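Ditasora pick kit on a used arm: worth the money for mixed small items?

Asked in February by tborrow

We have a used industrial arm in our shop and want it to pick mixed small things out of a metal bin. Ditasora sells a bin picking kit (gripper, cable set, software license) for 3,000 dollars. Heitmann has something similar but only quotes by phone. Has anyone used the Ditasora kit? I mostly want to know about setup time and whether the cables stay out of the way.

2 answers

Zorica Pavlović
I've had the kit since last year. Setup took me two evenings, most of it spent on the calibration routine. The manual skips a step there: you have to save the tool offset before you start, or it goes back to the default. 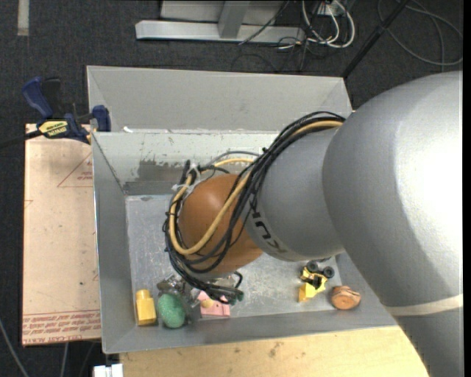
Out of 165 test picks with toys and other odds and ends, I got 60 misses the first day with the default settings. After I lowered the approach speed to 65 percent it was a lot better, but flat items are still the weak point. Anything lying against a wall of the bin is slow too.

Cables: the kit gives you ties and no sleeve. Leave plenty of slack at the last joint and run the full range by hand before you turn up the speed. I'd buy a proper sleeve. Flareck has one that fits, sold by length.

Clamp the bin down. If it shifts you calibrate again.

gearloft
Never used Ditasora. We had a Gollen gripper at my old job and it was fine. Ask whether the license is yearly, that got us.

Comment from tborrow: It is yearly after the first one. Thanks, I'll ask Heitmann for a price too.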